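May, evening

Did the closet at last. I had put it off since the move to Zepeda Street, and the rail had started to sag at the left end from the winter coats. Took everything out after breakfast and put it on the chair, then the floor when the chair ran out.

The coats went first. The long gray one needs a new lining and I am not paying for another one, so it goes to the thrift store on the corner. The rain jacket stays. The brown wool coat I have had since the old apartment stays too, but it is going in the bag under the bed until October. Bought the bag at Gidemum for 599 along with a pack of hangers, and the zipper already catches at one corner. I rubbed a candle stub along the teeth and it moved better after that.

Stopped for lunch. Soup from yesterday and the end of the bread. Phone call about the gas meter, they wanted the reading again, 2071, same as I gave them last time. Wrote it on the inside of the cupboard door so I don't have to go down and look.

Afternoon was shirts and blouses. I do them on the bed because the table is too narrow for sleeves. I had been folding them in thirds the way my mother did, but they slide around in the drawer, so now I lay each one face up, bring the sleeves across the front, then fold the bottom up to the collar. Slower at first. The cotton ones hold the crease and the thin ones don't, whatever I do with them. The linen one I gave up on and put back on a hanger.

Left the pink cover on the bed for all this. It shows up every bit of lint, but black clothes are easy to see on it, and I have more black than I thought. Two skirts I had been looking for since the winter were behind the shoe box. One has a hem down. Put it in the sewing basket with the gray thread, will have to get black.

Checked buttons as I went. The gold ones on the black top are the ones I worry about. Vavetwood stopped selling that kind and the nearest match I could find was too shiny. I keep one spare in the tin with the safety pins.

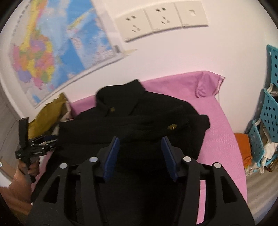
Black top with the gold buttons, sleeve across, on the pink cover.

Drawers by five o'clock. Top one is socks and scarves, second is shirts, third is sweaters, and the bottom one sticks so it gets the swimsuit and the things I never wear. Lined the second one with the paper left over from the kitchen shelves. It came up short at the back – I used a piece of the Tanelero calendar, face down.

The thrift bag is by the front door. The rail still sags a little with half the weight gone, so it must be the bracket. Need to look for a longer screw.

Vacuumed, ate late, back is sore. Tomorrow the shoes.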